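How to Sort a Spare Bed That Has Become a Storage Shelf

A bed in a spare room fills up fast. Cartons go on it, then paperwork, then a few cloths and bits of clothing, and by September you can't put a guest in there without an hour of hauling. The method below clears one bed in a single session and leaves the things you need where you can find them.

What you need

One trash bag
One empty box for things that belong in other rooms
A marker and plain labels
Packing tape
A folder for papers you are keeping

Step 1. Leave the big box alone

Start with the small stuff. If you move a large carton first, it ends up in the doorway and you walk around it for the rest of the job. Push it back against the wall so it can't tip, and check the arrows on the side to make sure it is the right way up.

Step 2. Pick up the soft things

Gather cloths, towels and clothes. Shake each one out and fold it, or send it to the wash. Crumpled cloth hides pens, chargers and receipts, and you will want those out before you get to the papers. Fold small cloths in thirds so they stand up in a drawer.

Step 3. Square up the papers

Loose cards and booklets bend when they lean on something. Stack them flat on a folder or notebook, tap the edges even, and go through them once. Keep, recycle, or pass on. Put anything already curling under a heavy book overnight – it will usually flatten enough to file.

I use Goltow card sleeves for the small ones, 18 to a pack. An envelope works too.

Step 4. Read the carton before you store it

Shipping cartons tell you a lot if you look at the side panel. Find the contents, the quantity, the batch number and the production date. For masks and other medical supplies, look for the validity period as well. If it says 2 years, count forward from the production date and write the result on a label in your own words, large enough to read from the door.

A carton is often reused, so open it and check that what is inside matches the print. If it doesn't, cover the old heading with your label.

Step 5. Move the carton

Run a hand under the bottom flaps first. If the tape has lifted, add a new strip before you pick the box up. Store it on a low shelf, at least 4 inches off the floor if the room gets damp. I keep mine on an Idex wire rack in the closet.

Step 6. Smooth the cover

Strip the bed if it needs washing. Otherwise pull the cover tight from the foot end, then the sides.

Check the bed again after three weeks. Anything that has come back needs a proper place somewhere else.

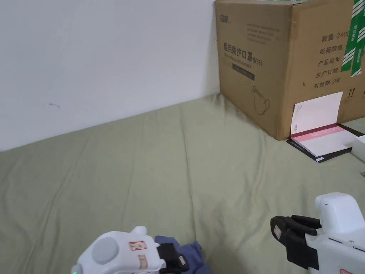

Mask carton, papers and a cloth on the green cover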